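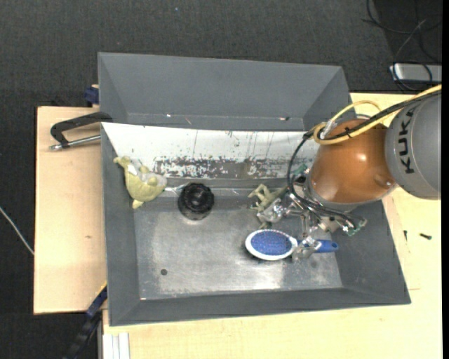 Graue Sammelkiste mit Bürste und grüner Spielfigur

Von: Sarla Dixit, Materialverwaltung
An: Verteiler Hakus
Datum: 10. Mai 2021
Betreff: Re: Zuordnung von Kleinteilen in den grauen Kisten

Sehr geehrte Damen und Herren,

auf die unten angeführte Anfrage aus der Zweigstelle Skistow nehme ich wie folgt Stellung. Da gleichlautende Rückfragen auch aus dem Haus Gemedier eingegangen sind, geht die Antwort an den gesamten Verteiler.

Zitat aus der Anfrage der Zweigstelle Skistow:

> Sehr geehrte Frau Dixit,
>
> bei der Durchsicht unserer Bestände sind wir auf Gegenstände
> gestoßen, die sich keiner Gruppe des Verzeichnisses eindeutig
> zuordnen lassen. Es handelt sich vor allem um Bürsten und um
> kleine Spielfiguren. Im Verzeichnis vom Februar stehen Bürsten
> sowohl unter »Haushalt« als auch unter »Körperpflege«.
> Wir bitten um Mitteilung, welche Gruppe gilt und ob beide
> Arten von Gegenständen gemeinsam in einer Kiste verbleiben
> dürfen.
>
> Mit freundlichen Grüßen
> Zweigstelle Skistow

Zu den Bürsten: Maßgeblich ist die Bauform. Bürsten mit ovalem Kopf und Borstenkissen, wie das blaue Exemplar mit weißem Rand, werden unter »Körperpflege« geführt, Gruppe 28. Spül-, Schuh- und Kleiderbürsten verbleiben unter »Haushalt«. Die doppelte Nennung im Verzeichnis ist ein Übertragungsfehler und wird mit der nächsten Fassung bereinigt. Ein Aufhängeloch im Griff ist für die Zuordnung ohne Bedeutung.

Zu den Spielfiguren: Figuren mit dünnen, gebogenen Gliedmaßen sind unter »Spielwaren, klein« einzutragen, Gruppe 291. Als Farbangabe genügt der Grundton, im abgebildeten Fall also »grün«. Die in Skistow verwendeten Zusätze wie »oliv«, »blass« oder »hell« bitten wir künftig wegzulassen, da sie die Suche erschweren.

Zur gemeinsamen Aufbewahrung: Gegenstände verschiedener Gruppen dürfen in derselben grauen Kiste liegen, solange jeder Gegenstand einzeln erfasst ist. Sehr kleine Teile sind hiervon ausgenommen und in die Beutel nach Formblatt 465 zu geben.

Bereits vergebene Nummern werden nicht geändert. Das gilt auch für den Eintrag 3318, zu dem das Haus Gemedier gesondert angefragt hatte. Dort ist lediglich die Gruppenangabe zu berichtigen.

Für die Beschriftung der Kisten bleibt es bei den Etiketten der Reihe Namboodiri. Restbestände der älteren Etiketten können aufgebraucht werden, sofern die Gruppennummer lesbar eingetragen ist.

Rückfragen richten Sie bitte unter Angabe der Gruppe an die Materialverwaltung und nicht an den Verteiler.

Mit freundlichen Grüßen

Sarla Dixit
Materialverwaltung Hakus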